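The robot is the cheap part

Setting out to buy one mobile robot for the home care side of the business, Perrine Gilbert ended up with a budget in which the robot itself is the fourth line down. She has come to terms with this, though it took her most of a winter.

7/7/25

When I first rang Perrine she was in a cupboard. It was a large cupboard, she assured me, and the only place at Fedoruk where you could hear yourself think, and she had taken her laptop and her tea in there to finish a spreadsheet that had been following her about since December. Fedoruk looks after people in their own homes, and in a cluster of sheltered flats it runs on the edge of town, and it had been decided (these things are always decided, in the passive voice, somewhere upstairs) that the flats should have a robot for fetching and carrying. Post from the lobby. Clean towels. A library book left with a neighbour two doors along. Perrine was asked to find out what such a thing would cost and to come back with a number.

"I thought I'd be a fortnight," she told me, quite cheerfully. "I thought it was like getting a van."

I have bought a van, and I would say it is a little like getting a van, if the van had to be taught what a road was before you could leave the forecourt. And that, more or less, is where the money goes. There are 19 flats in the first phase, let over a good many years to people with very firm views on furniture, and no two of them are laid out alike. A machine that gets about one perfectly well may be thoroughly flummoxed by the next. You can find this out in the flats themselves, with the residents looking on, or you can find it out beforehand in a simulator, where the rooms are drawn by computer and a robot can get things wrong all night without upsetting anybody's tea.

Perrine chose the simulator. She took it to a small firm called Rurko, whose whole trade is building rooms that don't exist and sending robots through them, and it was there that I finally met her, in front of a very large monitor, with her coat still on.

The rooms were up when I arrived. I had pictured something grey and boxy, like a plumber's diagram, and was rather charmed to find a leather sofa, and tiling, and a door left standing open on to the room beyond with a little blue chair in it. You find yourself wondering who sits there. Tymofii Zinchenko, who looks after the scenes at Rurko, is used to visitors going soft over the furnishings and let me get it out of my system before he steered us back to the invoice.

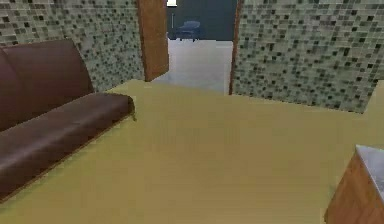 The invoice was what we had come about, after all, and he had very kindly printed it. Rurko charges in two parts. There is a fee for each room made, and a fee for the hours that the robot's software spends inside it, and buyers nearly always worry about the wrong one. The hours sound frightening because they are counted in thousands, but computers are patient and don't ask for weekends. The rooms are made by people. Somebody must decide how tall the table is and which way the door swings, and then somebody else must check it, and if your contract says "a representative range of domestic interiors" and leaves it at that, you may get a lovely range that represents somebody else's homes entirely.

Fedoruk's first order was for 73 rooms. Perrine had arrived at this by asking what the usual number was, being told there wasn't one, and choosing the largest package on the price list that she thought she could get past her finance director. She tells this story against herself, and I am passing it on with her blessing, for I suspect it is how a great deal of equipment gets bought. She had been anxious about looking mean.

It was Tymofii who talked her down. He asked her to go home and walk through the flats with a notebook and write down only what would change what the robot did. The colour of a wall didn't count for much, he said, as the software shuffles colours by itself and charges nothing for it. A threshold between two kinds of flooring counted. So did a door that opens towards you, and anything low and soft, and anything dark that might be taken for a gap. She did as she was told, over several afternoons and a good deal of cake, and came back with a list that boiled down to 18 rooms. The saving paid for the thing she had left out of the budget altogether, and we shall come to that in a moment.

First, though, a word about looking. I spent a happy hour and a half watching still views go by on the monitor while Tymofii and Perrine went through what had been delivered against what had been ordered. It is slow work and I would recommend it to anybody about to sign for something like this. They would stop, and go back, and argue in a friendly way over whether a big flat surface ought to pass for a table or for a bed, and whether it mattered. (It does, if you have asked for towels to be put down on it.) The small ornaments caused more talk than the sofa. Perrine wanted clutter, and plenty of it, having been in the flats; Tymofii wanted to know which clutter, as every item has to be drawn and given a weight and made to topple properly.
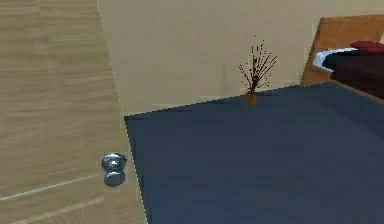
A simulated room at Rurko, with a vase of dried twigs against the far wall.

Twigs, I learned, are a nuisance. Thin things are hard for a robot to judge at the best of times, and hard to draw convincingly too, and they cost more than you would ever guess from looking at them. Perrine was adamant that twigs should stay. Her residents are great ones for dried flowers. They stayed, and they are on the invoice, and I noticed she put a small tick beside them.

Now, the thing she had left out. It was time — her own people's time, I mean, and not the supplier's. The purchase price of the robot was in the spreadsheet from the start, along with the charger and the insurance and a sensible sum for repairs. What wasn't there was a single hour for anybody at Fedoruk to sit where she was sitting and check that the practice rooms looked like the homes. Nor was there anything for the weeks after delivery, when somebody has to walk behind the machine and write down where it dithers. Ivan Tkachenko, who keeps the books there and had been copied in on all of it, spotted the gap by the simple method of asking who would be doing the work. There was, Perrine says, quite a long silence on the telephone.

She now puts staff time at the very top of the sheet. Under it come the rooms, then the computing hours, and then the robot, looking a bit sheepish in fourth place.

I wanted to hear from somebody further along, so I called on Vsevolod Kuzmenko, who went through the same business for Grevance, a firm that lets holiday cottages and wanted something to help with changeovers. He bought his robot first and thought about rooms second, and he is very frank about how that went. The machine was well made and did everything in the brochure. It then sat in its crate for four months while he found the money to teach it about cottages. By the time it was ready, part of the warranty had gone, and so had the trainer's free visits, which he had paid for in the bundle and never used.

"Buy the practice first," is his advice now. "Rent it by the month if they'll let you. You can always put the robot off, they're not going anywhere."

He had one more tip, and I pass it on because it made Perrine reach for her pen when I repeated it to her. Ask who owns the rooms. At Grevance the first supplier kept them, so that when Vsevolod wished to try a different make of robot he was quoted for the same cottages all over again, down to the kettles. Rurko will hand the rooms over at the end in a common file format, for an extra fee that looks steep on the day. Perrine has paid it. She doesn't expect to be using the same robot in a few years' time, but she does expect to have the same flats.

As to the robot, there were two in the running when I last heard. One is the Rundiden, a rather tall machine on wheels with a single arm, which has done well in the practice rooms with doors and less well where there is a step in the floor. The other is lower and cheaper and its maker has been slow in answering letters. Nazar Kovalchuk, who will be in charge of whichever one turns up, has asked that it be the one with the quieter motor, and when you consider that he will be following it up and down a corridor of people having their afternoon nap, that seems a perfectly good reason to prefer it. There is a column for noise on the spreadsheet now. There wasn't before he asked.

What strikes me, going back over my notes, is how little of this is peculiar to robots. My mother bought a very good sewing machine once and had nowhere to put it, and it lived under a cloth on the landing until the table came. But a robot does have a way of drawing the eye. It has a name and a brochure and it moves, and it is very easy to spend three meetings on the arm and five minutes on the flats it will be working in.

Perrine takes her figures upstairs later this summer. She is asking for less than she would have asked for in December, and for rather different things, and she has put the first payment against the rooms, with a break clause after the second round of checking in case they don't like what they find. Before I left Rurko she asked Tymofii to go back once more to the room with the sofa. She wasn't quite happy with the threshold. They were still talking about it, heads together, her coat on the whole while, when I went to look for my bus.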